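Routine Care of Light Wooden Tabletops

Skemus Residence Services – Furnishings Guidance
Last revised Mar 21, 2018

Purpose
These instructions apply to all light-colored wooden tabletops in the shared kitchens and study rooms of the Bovitier and Botha buildings. Residents are asked to follow them after each use. Staff follow the same steps during the weekly cleaning, with the additional work listed under Periodic Treatment.

What you will need
Two soft cotton cloths
A bowl of lukewarm water
Mild dish soap, unscented if possible
Anidis furniture oil (staff only, kept in the supply closet on each floor)

Daily cleaning
1. Remove dishes, papers and loose items. Racks, trivets and other metal pieces should be lifted, never pushed across the surface.
2. Brush crumbs into your hand or a dustpan. Do not sweep them onto the floor.
3. Add a few drops of soap to the water, dip the first cloth and wring it out until it no longer drips.
4. Wipe in the direction of the grain, in long and even strokes. Wiping across the grain tends to leave streaks that show up under the ceiling lights.
5. Dry at once with the second cloth. Water should not stand on the wood for more than 2 minutes.

Following the grain
On many of our tables the grain does not run parallel to the edges. Stand where the light falls across the surface and look for the main direction of the lines before you begin. 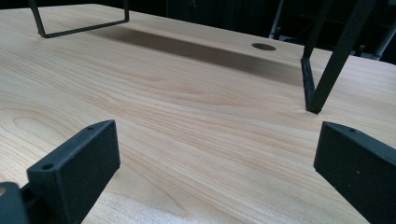

Where the lines close into an oval or loop, wipe along the longer side of the shape and rejoin the straighter grain beyond it. Light pressure is sufficient. Scouring pads, powders and sprays containing bleach or ammonia are not permitted on any wooden surface.

Periodic treatment (staff)
Tables are oiled twice a year, in April and again before the winter break. Apply a thin coat with a clean cloth, allow it to stand for 36 minutes and remove the excess. The table must then remain out of use for 90 minutes – please post the notice supplied with the oil.

Reporting damage
Rings, burns and scratches that can be felt with a fingertip should be reported to the Furnishings Desk at extension 155. Residents should not attempt to sand a tabletop themselves.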